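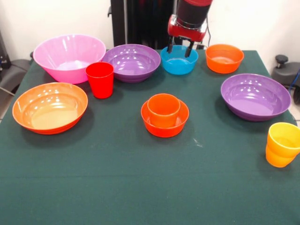

Equipment budget: progress report for April
Prepared by Oliwia Baran for Hiếu Phùng, Kestier fund

1. Where we are

The tabletop station in Ditcombe is in use, and the sorting work with plastic bowls and cups continues as we agreed in the plan. The two-finger gripper stays on this station until the end of the grant period. I do not ask for money to replace it.

What has changed is the order of the purchases. In the plan we wanted to buy the second arm first and the spare parts later. I would like to turn this around. Finger pads are the part we wear out fastest, and the supplier, Dilasari, now needs more weeks to deliver than when we wrote the application.

2. Money spent

Spare finger pads and screws: 400 euros.
Bowls, cups and table cloths: 70 euros.
Cables and one power supply: 121 euros.

All three amounts are inside the budget lines. The invoice for the power supply came with the wrong address and was corrected, so you will find two versions in the folder. Please use the later one.

3. Money we plan to spend

The largest open item is the service contract for the arm. Dilasari offers it for 1,723 euros per year, travel of the technician included. Đồng asked for a second offer, but it covers only remote help, and we can't repair a wrist joint by telephone. I propose to accept the first offer.

For the second arm we still wait for the written price. I was told it will be ready in May – I will not put a number here before I have it on paper.

4. Bowls and cups

The glossy plastic reflects our ceiling lights quite strongly. We would like to add a set with a matte surface to the next order, in similar sizes. The cost is small and can come from the consumables line.

5. What I need from you

Your approval for the service contract, and a yes or no about moving the second arm to the autumn. If the answer is no, we can keep the old order, but then the pads must wait.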